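Grikurent 2.1, trajectory alignment tool

Grikurent syncs and trims two-handed gripper recordings before training. I ran 600 cloth episodes through it.
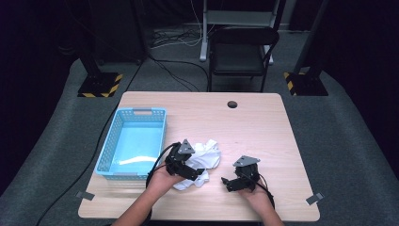
Alignment

Left and right streams matched without manual offsets. Import is slow — 100 episodes per batch, no queue.
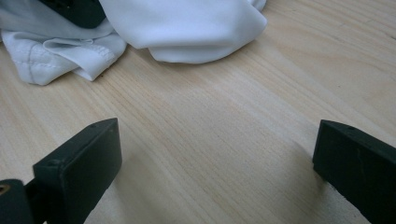

Segmentation is the weak part. The grasp detector keys on finger gap and contrast. With open dark fingers over pale wood, gap estimates held steady; white folds with soft shadows gave jittery cloth masks.

Verdict: buy for alignment, keep your own segmenter.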